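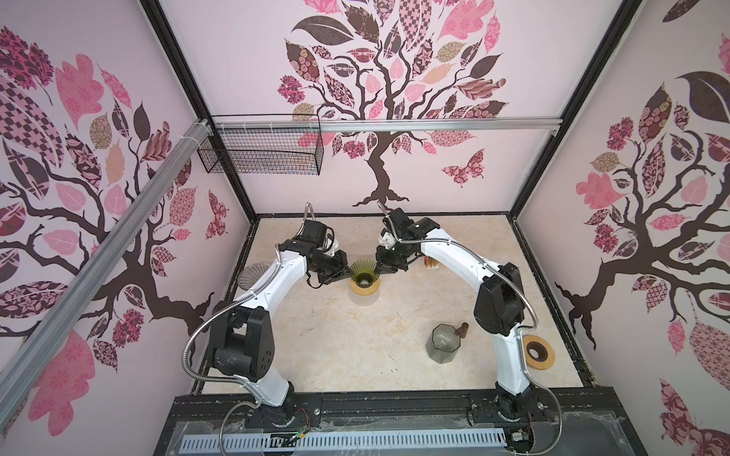 3.2 What people put on the table

I'll own up to a bias here: I make pour-over every morning, and I came into this part of the study sure I knew what a coffee setup looks like. I didn't. We asked 47 home brewers to lay out their things the way they would before a first cup, and 43 of them finished both sessions. (The other four moved house, got busy or just stopped answering my emails, fair enough.)

What surprised me most was how much the dripper decides. People set it down first and then fit everything else around it: pitcher on one side, strainer wherever there's room, filters someplace easy to grab. Pin-yu Tai calls this "parking around the dripper," and the name stuck with all of us.

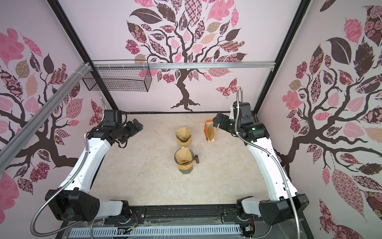 Things get messier when there are two drippers. Wai-kit Kong thought people would line them up side by side, and I bet him lunch they'd put one behind the other. We both lost, sort of, as the layouts in our June sessions were all over the map! Folding the filters ahead of time did seem to calm things down, and those brewers told us they felt less rushed.

Figure 2. Pour-over things laid out on a marble-patterned surface, with tree murals on the walls. One layout has two drippers, each with a folded tan paper filter in it.

I come back to the filter question in Section 4, where Milan Schouten's notes on folding disagree with mine.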